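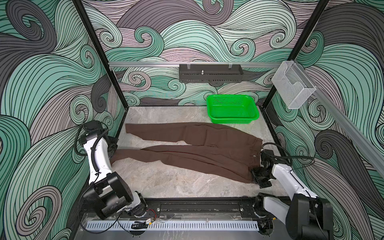

Loretta Quigg
Sorting room coordinator, Jillstead Clothing Exchange

Posted to the list 2024-06-25
Re: pants on the shelves, and folding in general

On the Bilstead table's question, someone wrote:

> We can't keep the pants shelf tidy for more than an hour. Everybody folds
> differently, the legs slide out the front, and the piles fall over
> when a visitor pulls one from the middle. Is there one way of doing it
> that we could all agree on? Also, do we fold before or after checking
> the buttons? We have been doing it both ways.

Hello all, and thank you to Bilstead for bringing this up, as I suspect the rest of us have been grumbling about it privately for months! I know we had the same trouble at Parsons after the big February intake, when 415 pieces came through the door and every flat surface in the building had pants on it.

Buttons first, please. Lay the pair out full length, with the legs pulled away from the waistband, and look at the front while it's easy to get at. Brown pants like the pair at the top are a good case to practice on, with dark seams by the fly and one small round button that is easy to skip over when you are in a hurry. Do up the button and the zipper, then run your palm down each leg. Long creases are fine at this stage – you only want to know that nothing is bunched up inside.

After that, lay one leg over the other, tuck the pointy bit of the seat in so you have a straight edge, and bring the hems up to the waistband. Fold that in half again. Our shelves are 18 inches deep, and a grown-up's pair done this way sits well back from the front with no legs hanging over.
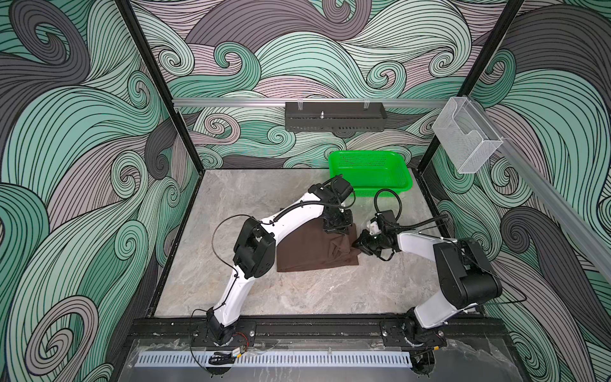
The second fold is where most of us go wrong, me included. We try to do it in the air, or we tug at one end before the other has settled, and the cloth humps up in the middle. If you look at the brown cloth here, held down on one side and pinched at its right edge, it has risen into a little tent, and stacking on top of a hump like that is what tips your piles over. Let go, smooth it flat from the center out, and start the fold over. It takes no time at all, and I still have to do it with anything heavy.

As for baskets, I would like us all to use the low mesh kind and stand the folded pants on edge in them, waistbands up, so a visitor can take one without disturbing its neighbors. Nemenholm has two to spare, and I can bring them over to Bilstead with the hangers if somebody will be there to let me in. Please write back to the list and tell me which door.

Warmly,
Loretta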